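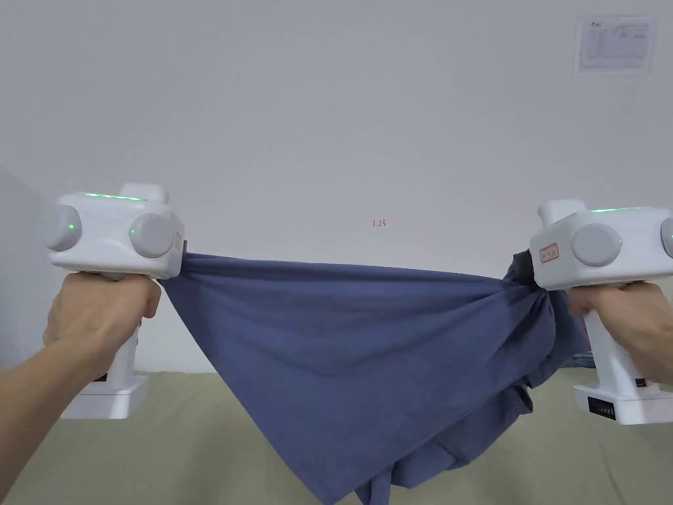
青みがかった灰色の衣類を、左右から張った状態

衣類・リネン類の取扱い見直しについて(生活支援課より)

平素より当法人の事業運営にご理解とご協力を賜り、厚く御礼申し上げます。本号では、六月から順次実施しております、入居者の皆様の衣類およびリネン類の取扱いの見直しについてご報告いたします。ご家族の皆様にお願いする事項も含まれておりますので、ご一読くださいますようお願い申し上げます。

見直しの経緯

当法人では、これまで衣類の洗濯、乾燥、仕分け、返却の手順を各棟の判断に委ねてまいりました。開設当初は入居者数も少なく、職員が持ち主を把握したうえで直接お部屋にお届けすることができておりましたが、南棟の増築以降、取り扱う点数が大幅に増え、返却の遅れや取り違えについてのお申し出をいただく機会が多くなっておりました。

昨年度に生活支援課で受け付けた衣類関係のお申し出は43件でした。内容としては、返却までに日数がかかるというものが最も多く、次いで、縮みや型崩れ、記名の消えによる所在不明が続いております。所在不明となった衣類の大半は後日見つかっておりますが、季節の変わり目に必要な上着が手元に戻らなかった例もあり、ご本人ならびにご家族にはご不便をおかけいたしました。改めてお詫び申し上げます。

こうした状況を受け、生活支援課長の市川努を責任者として、各棟の担当職員による検討を重ねてまいりました。検討にあたっては、北棟のリネン担当であるユン・チェウォンが作成した作業記録を基礎資料としております。

新しい取扱いの概要

一、回収について
回収は各棟とも午前九時三十分に統一いたします。お部屋に備え付けの回収袋に入れ、入口脇のフックにお掛けください。時刻を過ぎた分は翌日の回収となります。汚れの著しいものについては、時刻にかかわらず職員がお預かりいたしますので、お声がけください。

二、洗濯の区分について
従来の「通常」「手洗い」の二区分を改め、「通常」「弱水流」「手洗い」「外部委託」の4区分といたします。毛製品、絹製品、および表示に水洗い不可とあるものは外部委託の扱いとなり、クリーニング代の実費を翌月の利用料と合わせてご請求いたします。委託先は、寝具類の洗濯を以前より依頼しておりますカルニエです。委託に出す前には必ずご本人またはご家族に確認をいたします。

三、乾燥と仕上げについて
綿のシャツ、寝間着、枕カバーなどは、乾燥の前に肩や脇の縫い目を引いて形を整える工程を設けます。これまで脱水後すぐに乾燥機に移していたため、襟や前立てに強いしわが残ることがありました。ニット類は平干しを原則とし、吊り干しは行いません。アイロンがけは、ご希望の方のシャツ、ブラウスおよびハンカチに限らせていただきます。

四、仕分けと返却について
仕分け棚を居室番号順に改め、返却は原則として回収の翌々日の午後に行います。返却の際には袋の札に点数を記入いたしますので、お受け取り時にご確認ください。点数に相違がある場合は、当日中に各棟の詰所までお申し出いただけますと、所在の確認が早くなります。

試行期間の結果

北棟では、全棟での実施に先立って試行を行いました。期間中に取り扱った衣類は906点で、このうち翌々日までに返却できたものは645点を超えております。残りについては、外部委託に出したもの、平干しに日数を要したもののほか、記名がなく持ち主の確認に時間がかかったものが含まれます。とりわけ靴下と肌着は無記名のものが多く、今後の課題と認識しております。

試行にご協力くださった入居者の方々からは、寝間着の襟がきれいになったとの声をいただきました。一方で、回収時刻が早く、朝食後に着替えをしていると間に合わないとのご意見もありました。これについては、朝食を遅めの時間に取られる方のお部屋を回収の最後に回ることで対応しておりますが、なお不十分な点があればお知らせください。

また、札に点数だけを書いても何が入っているか分からない、というご指摘がありました。品名の記入も検討いたしましたが、作業量が大きく増えることから、当面は上着類に限って品名を併記することといたします。

研修の実施

取扱いの変更に合わせ、職員向けの研修を一階の多目的室にて実施いたしました。講師は、繊維製品の手入れについて長年指導にあたってこられたチャン・スンジャ氏にお願いいたしました。前半は取扱い表示の読み方と素材の見分け方、後半は、たたみ方と収納の実習という構成でした。

チャン氏からは、衣類の傷みは洗濯機の中よりも、濡れた状態で片側だけを持って運ぶことによって生じる場合が多いとのご指摘がありました。重みが一か所にかかると編み地が伸び、乾いた後も元に戻りにくいとのことです。両端を支えて持つこと、袖を身頃の内側に収めてから移すことなど、日々の作業ですぐに取り入れられる内容が多く、各棟の作業台の脇に要点を掲示いたしました。

研修後の質疑では、東棟のプラサンナ・ウッディン職員より、片手に麻痺のある方の衣類のたたみ方について質問がありました。前開きのものは前を上にして、袖を広げやすい形でたたむとご自身での着替えがしやすいとのご回答をいただき、該当する方のお部屋では、ご本人のご希望を伺ったうえで順次変更しております。

ご家族の皆様へのお願い

新しい衣類をお持ち込みの際は、必ず記名をお願いいたします。油性ペンによる記名は洗濯を重ねると薄くなりますので、布製の名札の縫い付け、または熱で接着する名前テープのご使用をお勧めいたします。位置は、上衣は襟の内側、下衣は腰の内側、靴下は足首の内側としてください。ご家庭での記名が難しい場合は、詰所にてお預かりし、職員が名札を取り付けます。

季節の入替えにつきましては、居室の収納に限りがございますので、当面お召しにならない衣類はお持ち帰りくださいますようお願いいたします。遠方にお住まいの場合は、担当職員までご相談ください。

思い出のある品や、再度の購入が難しい衣類については、洗濯の対象から外し、ご家族にてお手入れいただくことも可能です。その場合は、所定の用紙に品名と特徴をご記入のうえ、ご提出ください。用紙は各棟の詰所に備えております。

お問い合わせ先

本件に関するお問い合わせは、生活支援課のメン・イスルまでお願いいたします。受付時間は午前九時から午後五時までとし、時間外は各棟の詰所にて承ります。所在の分からない衣類をお探しの場合は、色、形、サイズ、最後にお召しになった時期をお知らせください。

持ち主の確認ができていない衣類は、一階リネン室前の棚に置いております。ご面会の折にご覧いただき、お心当たりのものがございましたら職員にお声がけください。

(生活支援課)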